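16 December 2022

Home late with sore knees, and I want to get this down before I sleep, because it was a good long day at Ferkelby and I always forget the good ones. We were in the sitting room the whole time, gathering tidying examples for Shemweta. The blue pillow goes by the armrest and the white one across the seat, more or less, and then we start over with them a bit different each time. I have grown fonder of that cream sofa than of my own!
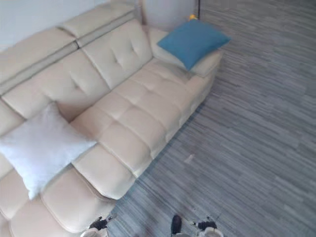 The blanket, after lunch

Oh, the blanket. I had been dreading it all week. The pillows keep their shape, bless them, but a thick knit goes wherever it likes, and every fold has to be a little different or the model only learns one fold. I steered with both arms, one gripper to each side, and tried hard not to rush. We finished on 156 examples and kept 154 – I had hoped for over 50 before supper, so you can imagine how pleased I was.

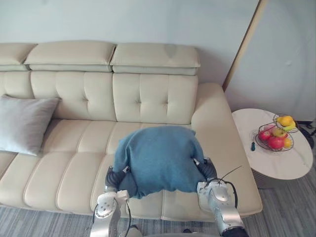
Pavithra Varma thinks we should keep the clumsy ones too, as long as the blanket ends up on the seat, because a model that only ever sees tidy hands won't know what to do with a bunched corner. I said I'd sleep on it, though I suspect she's right.

I also went through the clips from the hand camera over tea, and a good many of them are mostly floor. I'll ask Fatemeh Salehi tomorrow whether those should be trimmed or left whole.
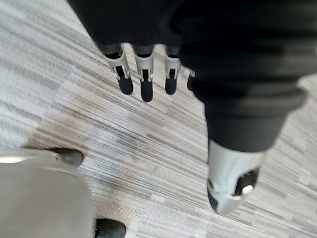

Fingers, foot and striped carpet, from the hand camera.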